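Call for Participants: Families of People Returned or Pressured from Abroad

Semar is a small research group that documents how states put pressure on their citizens who live in other countries. For our next report we are looking for people who are willing to tell us what happened to them or to their relatives.

Our last study collected 73 written testimonies, and 39 of them came from persons who never spoke to a lawyer or a journalist before. Many described phone calls to parents at home, passports that were not renewed, or visits from officials who did not give a name. We want to understand better how such pressure begins and what people do about it.

Who can take part

You can take part if you are 18 or older and you live outside the country where you were born. You do not need to have a court case or asylum status. We speak also with brothers, sisters and adult children – their experience is often missing from the reports.

The interview takes up to two hours and can be done by secure call or in person at our office in the Manríquez building. An interpreter is available, but please tell us your language when you write. You can stop at any moment, and you can remove your answers until the end of August.

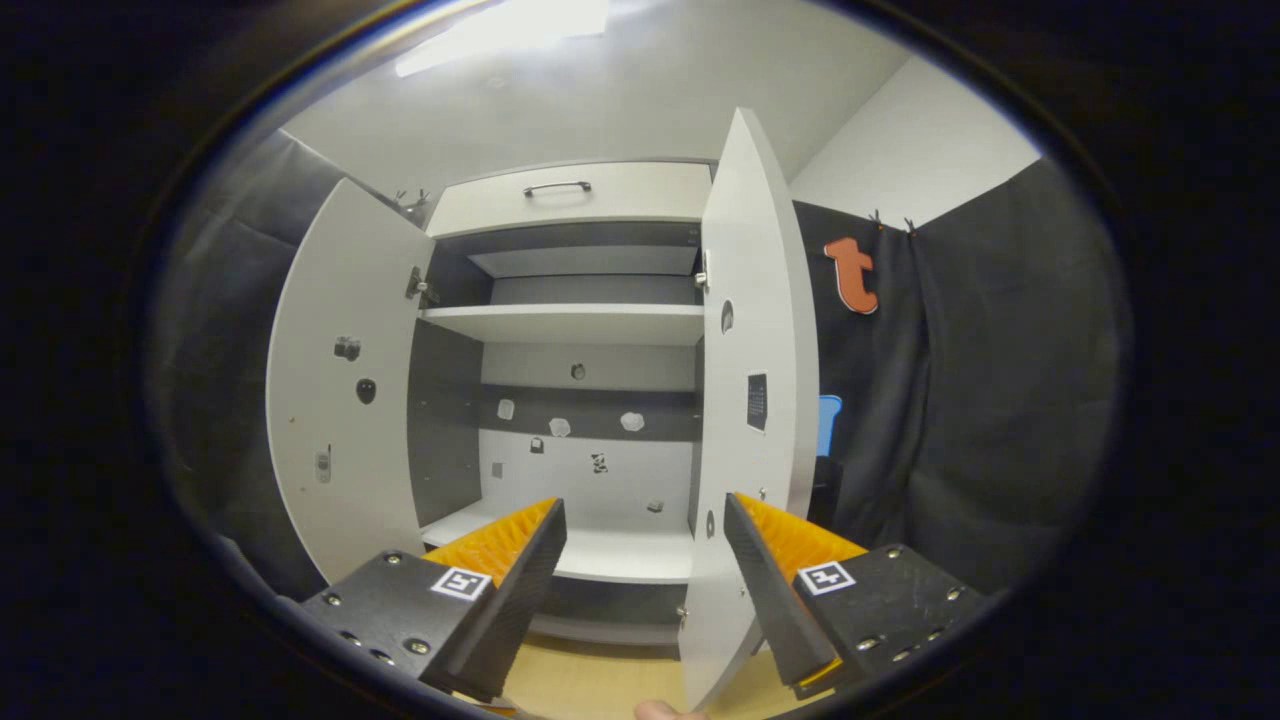 What we offer

We pay travel costs and a small compensation for your time. Your name will not appear in any text, and place names will be changed if you ask for it. Recordings are deleted after they are written out.

How to apply

Send a short message to Rebecca Melis, interview coordinator, with the subject "Participants". Please do not include details of your case in this first message. A few lines about where you live now and how we can reach you safely are enough. We answer every message, usually before 6 p.m. on the next working day.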